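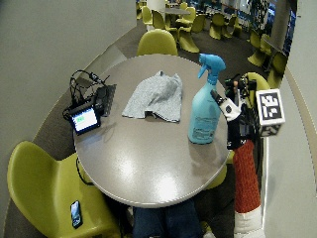

Do they really let just anybody walk in and get a chest X-ray, asked a reader under my last post, and don't you need to be coughing first? Yes to the first part, no to the second! I went to the screening open day in Drulau with no cough at all, only a long drive and a bad sandwich behind me, and they took me like everyone else.

The whole thing was held at the Brereo health center, the low building behind the bus station (park on the Juška Street side, the front lot fills up early). They do one in August too, but the winter one is bigger. By the time I got there the line was out the door and there was a sheet taped up saying 197 people had signed up ahead of time. I hadn't signed up. They gave me a paper slip and told me to come back in 50 minutes, so I wandered.

First stop was the lung truck, run by an outfit called Floretti. It's a regular box truck with a little staircase on the back, and inside there's a changing booth about as wide as my shoulders and then the X-ray room. The technician let us look at an old film next to a new digital one, and I could sort of see the difference once she showed me where to look. A man behind me asked if TB was still a thing, and she was very nice about it. It is still a thing. Most folks who carry the germ never get sick from it, she told him, but the ones who do can be cured with pills if they keep taking them for months, even after they feel fine. That last bit is where people slip up, apparently.
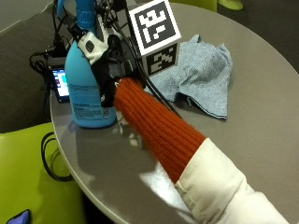

After the truck I went back inside for the blood pressure table, and mine was high, which I blame on the stairs. They had me sit still for 15 minutes and tried again, and it came down to something the nurse was happier with. I never knew you were supposed to sit first! At my own doctor's they wrap the cuff on while I'm still taking my coat off.

The HIV test was a finger prick in a side room with a proper door, and I liked that they asked me everything quietly. You get the result while you wait. The TB skin test is a different deal, you have to come back so they can look at your arm, and I live too far away for that, so I skipped it and took the leaflet.

My one gripe is the signs. There were 4 doors off the main hallway and the arrows pointed at two of them, and I walked in on a staff lunch. The soup smelled great. Coffee was free, the cookies were gone by noon, and if you're coming by bus, check the times home first, because the afternoon service has been cut back and I saw a few people standing out there in the wind.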